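Replacing the lock cylinder on the back door

Jun 3, 2026

The back door cylinder had been getting worse since last July. The key went in fine but needed a jiggle to turn, and by spring it needed two hands. I had already tried graphite, then a PTFE spray, which bought me a few weeks each time. Mixing the two was a mistake. Graphite and a wet carrier make a gray paste that sits in the pin chambers and does the opposite of lubricating.

The door is a standard wooden one with a mortise case and a euro profile cylinder, put in by the previous owner when the house in Livonberg was extended. To size a replacement you measure from the center of the fixing screw to each face of the cylinder. Mine came out at 32 mm outside and 32 mm inside. Cylinders are sold in 5 mm steps, so the choice was 30/30 or 35/35. A 30/30 would have sat below the outer escutcheon, and the key shoulder would have hit the plate before the blade was fully home. I bought the 35/35 and a thicker escutcheon to cover the difference.

Plostell had two that fit. The basic five-pin was 269 and the six-pin with anti-drill inserts was 740. There was also a keyed-alike set for 1,535, covering three doors, but the front door is on a different case and I didn't want to open that up. I went with the six-pin.
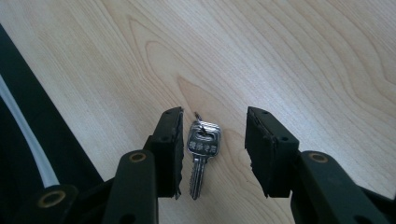
Removal is one long screw in the edge of the door, level with the keyway. Back it out completely, put the key in, and turn it slightly either way until the cam lines up with the body. On mine that was a little past eleven o'clock, seen from inside. The cylinder then slides out by hand. If it doesn't, the cam is still proud - pulling harder will only mark the case.

The new one went in on the second try. The first time I tightened the fixing screw fully before testing, and it pulled the cylinder a hair to one side, enough to bind. Leave the screw a half turn loose, run the bolt in and out several times with the door open, then snug it down and test again. Check both sides.

Merja Pelkonen asked in the comments on the hinge post whether a stiff lock could be the strike plate instead. It can. Try the key with the door open. If it turns freely that way and binds with the door shut, the bolt is rubbing on the strike and a new cylinder won't help.

For lubrication I'm now using dry PTFE only, once a year. The old cylinder is in the parts drawer until I get around to stripping it.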